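Brarkwood Badminton Club
Minutes of the general meeting, 10 Nov 2020

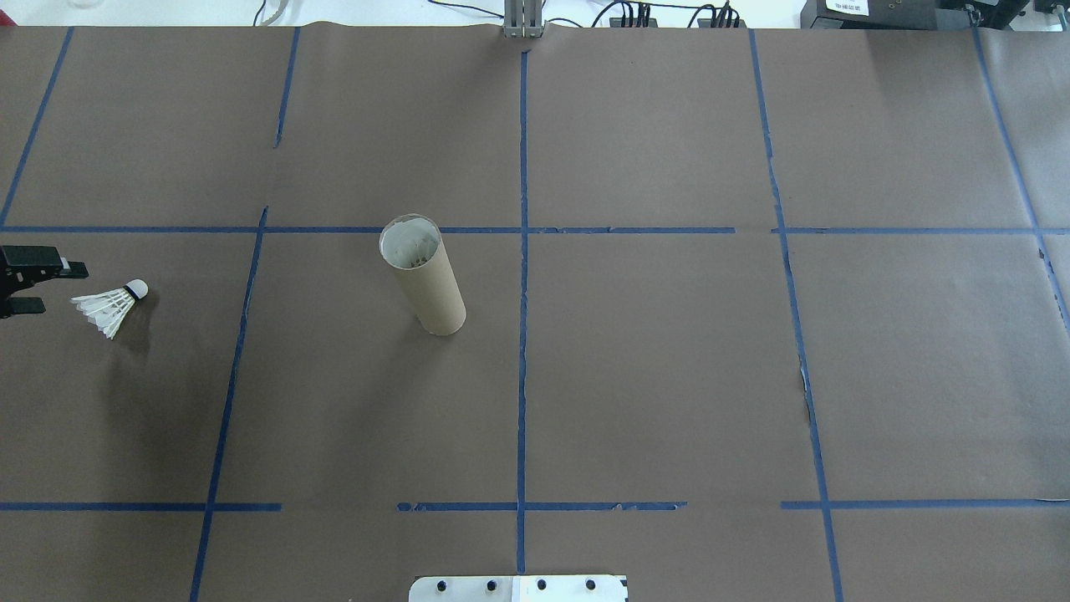

A shuttlecock, white, on brown paper.

Meeting called to order at 7:40, ten minutes after the time on the notice, which the chair described as an improvement.

Present: 21 members, of whom 9 were on the video link and 2 of those were muted throughout. Apologies were received from the club secretary, so these minutes were taken by the person sitting closest to the pen.

1. Minutes of the August meeting
Approved, with one correction. The phrase "a full and frank exchange" under item 4 should read "an exchange." A motion to restore the original wording did not find a second.

2. Hall booking
The Vosutside hall has moved us to the later slot through the winter. The early slot has gone to a ballroom dance class, which pays more and does not leave feathers on the floor. Members asked whether we could have the early slot back if we swept up. The chair said we were already supposed to be sweeping up. There was a pause.

The heating in the hall will stay off until the thermostat is looked at. Members should bring a sweater.

3. Feather or plastic
This item was carried over from August, when it was carried over from the meeting before that.

The case for feather: they fly properly, they sound right, and people who learn on plastic hit everything long when they visit Khaemba. The case for plastic: one lasts all evening. A member on the video link made a third case, at length, but the sound had dropped out and by the time it came back he was thanking us for listening.

It was put to the meeting that we play feather for league matches and plastic for club night, with anyone who wants feather on club night bringing their own. A member asked what happens if one player brings feather and the opponent has a plastic one. Answer from the chair: they talk to each other. Carried, 12 to 7, with 2 abstaining on the grounds that they could not find the button.

4. Shuttle order
We have one unopened tube in the cupboard and one that has been opened and put back by someone who believes broken shuttles heal. Agreed to order 40 tubes from Udetti before the end of the month. The chair will ask about a club discount. Last time we asked, they sent a sticker.

Members are reminded that dead shuttles go in the bin by the door. They do not go back in the tube, on top of the light fittings, or in the piano.

5. League
We lost to Khaemba. The team captain gave a short report, which dwelt on the lighting. The return match has been put off with no new date, and the captain feels this gives us time to prepare. Asked what form the preparation would take, the captain said he would circulate something.

6. Nets
The net on court two sags in the middle. It has been retied, and now sags on the left. A replacement was priced at the August meeting and felt to be too much. It now costs more. Agreed to buy it.

7. Club shirts
The sample shirt was passed around the room and held up to the camera. The color was called maroon by those present and brown by those on the link. The club name is spelled correctly on the front. On the back it says Brarkwod. The sample goes back to the printer, and this item will be taken up again once there is a shirt to discuss.

8. Any other business
A member asked if we could start on time. Noted.

A water bottle, one left shoe and a knee support remain in lost property. The shoe has been there since before the current chair took office and will be thrown out at the end of the month unless claimed.

Meeting closed at 9:15, when the hall lights went off.

Next meeting: same room, 7:30, bring a sweater.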